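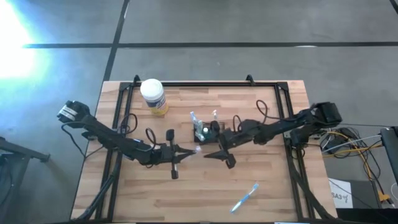 Toothbrush, holder, little bottle, wipes. All on the wood top for now.

adham46
So this is the bathroom stuff I want to sort before my sister's lot arrive on 6th December. The holder is clear plastic and it leans, which drives me mad. Do I bin it or wedge it? And does a toothbrush really need a holder at all, or can it live in a mug like it did at my nan's?

rekstead_jo
Mug every time! Holders go slimy at the bottom and you never get a brush down there to clean them.

E. Sauerland
Disagree, jo. Mugs are worse, the water just sits. I've had a plastic holder for 9 years (it goes in hot soapy water once a week) and it's fine. Put a blob of tack under it, Adham.

adham46
Tack, good shout. Next lot then, the guest things:
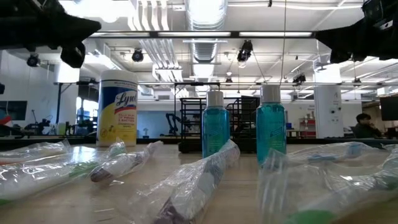
Teal bottles, wire basket, Lysol wipes and the wrapped bits

Thinking everything wrapped goes in the basket and the bottles stand next to it. Too hotel?

teo_pacheco
Bit hotel, but I'd be chuffed if I was staying. Bottles IN the basket though, mine got knocked off the side in April and the floor was sticky for days.

rekstead_jo
Leave the wipes out of it, Teo's right about the rest. Looks like you're telling guests to clean up after themselves.

E. Sauerland
Well, some of them should. Mine stay out.

adham46
Ha, wipes under the sink then. Off to find the tack.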